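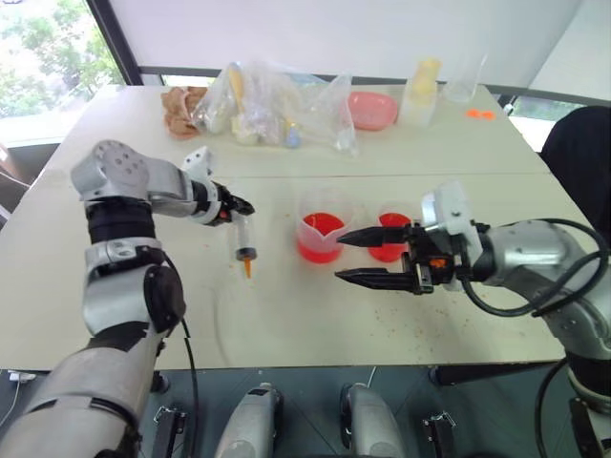

Making two-tone ice blocks at home

I've been making striped ice blocks every summer since we moved to Himbridge, and the question I get most is how to stop the colours bleeding into each other. It's mostly patience, and a freezer that's colder than you think you need.

What you'll need
A set of moulds (mine are old Prodell ones with the chunky handles, holding 92 mL each)
Wooden sticks
Two fruit mixes, one light and one dark
A small jug with a decent spout

Start with the light mix. I do mango, coconut milk and a squeeze of lime, blended until there are no stringy bits left. Taste it before you pour. It should be a touch too sweet, as freezing dulls the flavour (my first lot tasted like cold cardboard).

Fill each mould a third of the way and freeze for 30 minutes. You want the top firm enough to hold a stick but still a bit slushy — if it's rock hard, the next layer won't grip and your ice block will snap in half at the first bite. Ask me how many I've picked up off the deck!

Pop the sticks in now. If they lean, stretch a bit of foil over the top and poke them through.

While that's going, blend the dark mix. Blackberries are my favourite, pushed through a sieve to get the seeds out. Chill it in the fridge first, or it'll melt straight into the mango. Pour it slowly down the side of the mould and stop a little short of the rim so there's room for it to expand.

For a swirl instead of a stripe, pour the second layer when the first is only just thick, then drag a skewer up through it once. Just once! Any more and you get brown.

Freeze overnight. I leave mine 11 hours or so, then run the mould under lukewarm water and wiggle the handle until it gives.

They keep for a few weeks wrapped in baking paper, inside a container with a proper lid. Leave the lid off and they'll taste of last month's fish fingers.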